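Notes for anyone teaching the arms to clear glasses, June

- **Go slower than feels dignified.** The arm copies your flinches with great loyalty. Our first 57 demos taught it to hesitate like a man at a buffet.
- **Start with plastic.** Ximeng Xiong learned this using her own tumblers.
- **Close the gripper halfway, pause, then finish.** Squeeze in one go and the cup leaves sideways.
- **Change the layout every 4 runs.** Otherwise you've taught it one table.
- **Leave room on the tray.** Five cups fit, but the amber and gray ones end up shoulder to shoulder and the next grab gets tight. 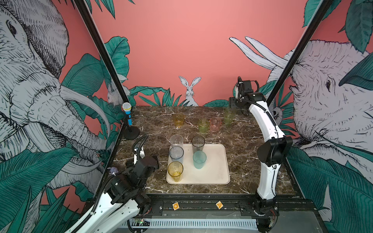

## When you flub one

Delete it. Yes, even at demo 100. Then wipe the controller grips; they get disgusting.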